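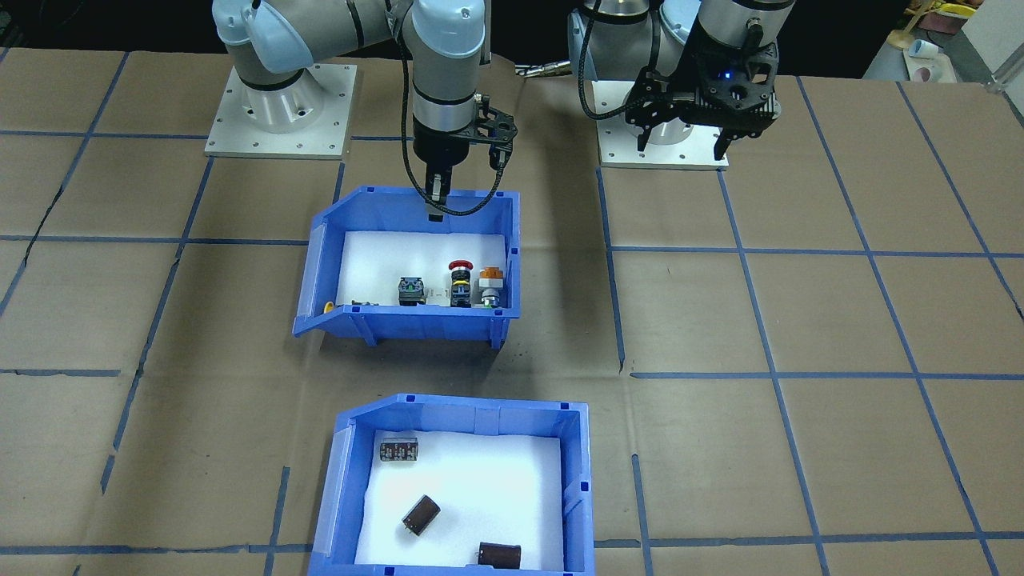 The upper bin on the paper-covered table, with blue tape marking out the grid.

Sorting table, Fundley workshop
Posted August 20, 2019

This first part covers the top of the sorting table at Fundley and how it is laid out. Shelving and the packing bench will follow once they have been tidied.

About the covering
The top is covered with brown kraft paper, laid flat. There are creases and seams in it, and they do not matter for this work. We buy the paper by the roll from Pichler and change it when it gets marked or torn. The last change was in June. One person can do it, but it goes faster with 2, one holding the end and the other smoothing.

About the grid
The lines are blue painter's tape. It comes up without lifting the paper if you pull it back slowly and keep it low. One long line crosses the table below the upper bin, from the left to the right, and another runs down just to the right of the bin. Further strips divide the rest into rectangular cells. When we lay a new sheet we put the long line down first and measure everything else from that.

About the bins
The bins are from Grostier. We tried deeper ones for a while and went back, as small parts were getting lost at the bottom. Each bin has its own place on the grid and goes back there at the end of a session. If you need to borrow one, leave a note on the table with the bin's number.

Time and cost
Laying a fresh sheet and taping it takes roughly 30 minutes. Old tape goes in the general waste and the paper goes in the recycling once the tape is off. A full roll of paper lasts us most of a year.

Records
The parts list for this table now has 2,978 entries. It is kept in the blue folder in the office, and a printed copy can be had on request. Please allow 72 hours for copies.

Questions about measurements should go to the workshop office at Fundley. Trustov staff can use the internal post.

Next page: shelving and packing bench
Back to all galleries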